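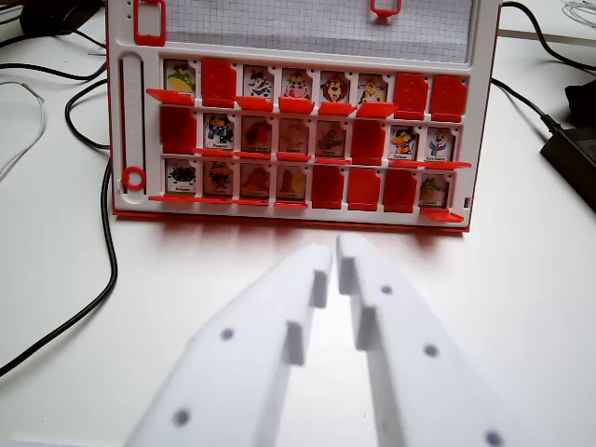 According to Chang-ho Bang, a council that can't say which of its street lights are working has no business signing a new contract for them. The remark was made at a budget meeting in Flurkthorpe, and it leads into the subject of this chapter, the checking of service contracts in local government.

Chapter 11
Paying for Street Lighting

Flurkthorpe paid a firm called Ahn a fixed yearly sum to keep 1,405 lamps in order. The contract said a failed lamp must be mended within 35 hours of being reported.

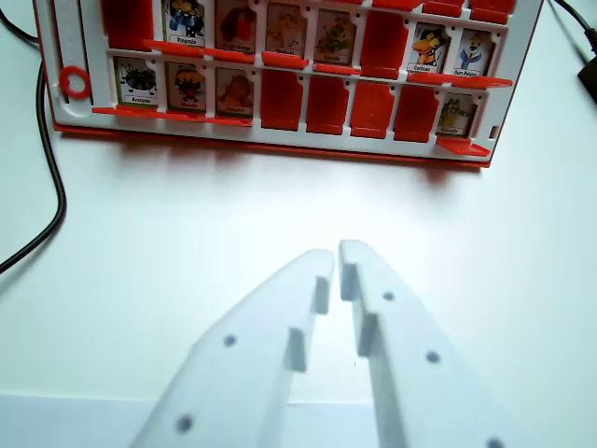 It didn't say who should record the time of the report. Residents rang the council, the council wrote to Ahn, and Ahn counted from the day its own office opened the letter. Both sides could claim to be right.

A deduction of £500 was allowed for each month in which the target was missed – but the council had to prove the miss, and its call records were kept for only a few weeks.

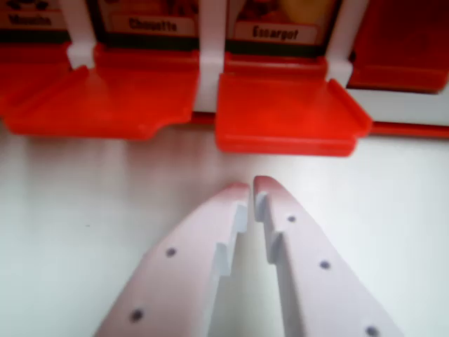 Pusaditz took another route. Its contract with Kikent pays for each lamp found lit on a night inspection, and the inspectors choose the streets. This costs more to run. It also means that a dark street shows up in the January accounts as a smaller bill.
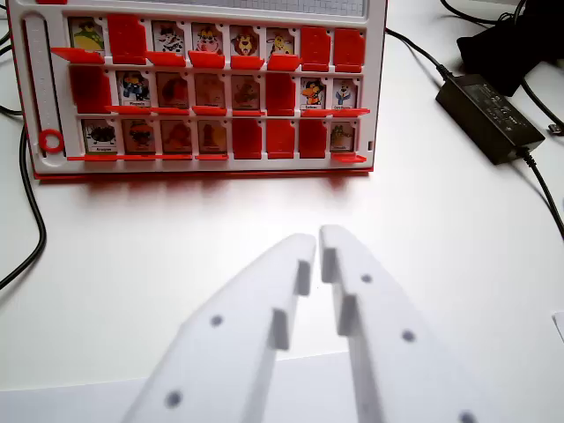
We look first at how the price is set, then at inspection, and then at what a council may hold back when work is late. Readers who haven't met the term "retention" before should turn to the glossary.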